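Kisico Dance Rehearsal Records, read me first

This folder keeps the rehearsal records of the Kisico youth ballet at the Villa theatre, for the season which ended in July. The present version is of 2 August 2023 and was prepared by Yeshi Birhane.

Contents

There are 39 rehearsal sheets, one for each evening. Each sheet gives the act, the dancers called, the music used and the remarks of the ballet master. Two sheets have no remarks — the pages were left blank already in the notebook.
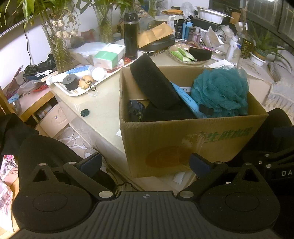 The names of the dancers are replaced by a letter and a number. The same code is kept through the whole season, also when a dancer changed from the corps to a solo part.

Columns

act: 1 to 4
called: codes, separated by a semicolon
tempo: as the pianist wrote it, not corrected
remarks: free text, translated where it was necessary

Known problems

Sheet 32 was typed two times with different tempo. Please use the second one. The sheets of the guest evening at Kiltinmont follow the stage plan of that house, so left and right are not the same as at Villa.

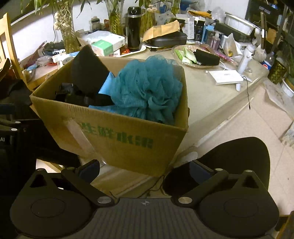

Hidport readers have asked whether the tempo of sheet 37 is also a mistake, as it is much slower than the others. It is correct — on that evening the pas de deux was marked only, without lifts.

Use

Free for teaching and study. For printing, please write to us before.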